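Which side of Lake Foley to stay on with two kids, and is the Zudton beach worth the drive?

Posted October 28, 2020 in Lakes and Beaches

Ieuan Hughes

We are planning a week at Lake Foley in March with two kids, ages four and seven. We've never been. From what I can tell there are two places to base yourself, Filent on the east shore and Zudton up at the north end. Filent seems to have more rentals and the grocery store. Zudton has the bigger beach but the cabins cost more and there aren't many of them.

I'd like to know three things. Is the water warm enough to swim in March, or should we plan on just playing in the sand? Is the road between the two towns OK after dark? And is there anywhere to buy lunch at the Zudton beach that time of year, or is it all closed until summer?

We will have a car. We don't need nightlife or anything fancy. A kitchen would be good.

Thanks for any help.

suvixroad

I've had a place on the Suvix road for 18 years, so I can answer most of this.

Stay in Filent. The rentals on the first two streets up from the water are older but they have full kitchens and most have a porch. Ask whether the heat is included, as some owners bill it separately in the off season. The town beach is small, with a gravel strip at the south end and sand everywhere else. It's shallow a long way out, so it suits a four-year-old.

Swimming in March, no. Kids will wade in up to their knees and come out again. Bring rubber boots and a change of pants for each of them every day.

The road to Zudton takes around 30 minutes. It's paved all the way now but there are no lights past the boat launch and there are deer. I drive it at night when I have to. With kids in the back I would leave the beach by late afternoon.
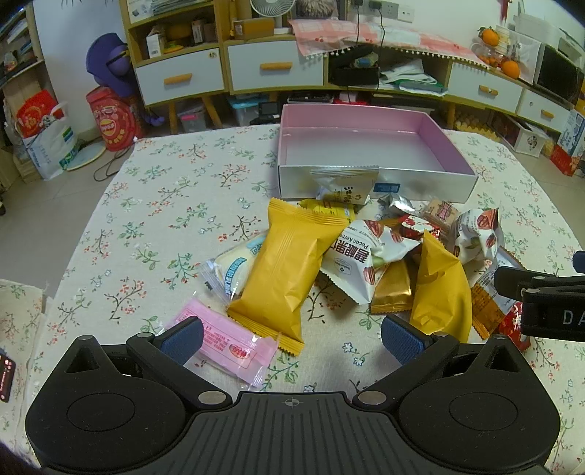 Lunch at Zudton is the weak spot. The snack bar by the parking lot is closed until Memorial Day, and the little store at the crossroads keeps its own hours. There are picnic tables under the pines that are out of the wind, so pack your food in Filent before you go. Sandwiches travel fine, and individually wrapped snacks like the ones in the yellow packs are easier than one big bag once there's sand on everybody's hands. Throw a cloth over the table too, the pines drip sap. Trash cans are taken in for the winter, so you'll be carrying your wrappers back out. The restrooms near the ranger booth stay open all year but bring your own paper.

Parking is free until the season starts. After that you pay at the booth.

marlow_k

Zudton is better. Bigger beach and fewer people. We went last spring and had it to ourselves most mornings. Didn't find the drive a problem.

gravelbar

Agree with Filent for that age. One thing to add, if it rains there's a short trail to the old mill from County Road 2538 that stays fairly dry because it runs on the railroad bed. Flat the whole way and the seven-year-old could take a bike. Park on the mill side, the other lot floods.

Don't know about the store at the crossroads. It was shut both times I stopped.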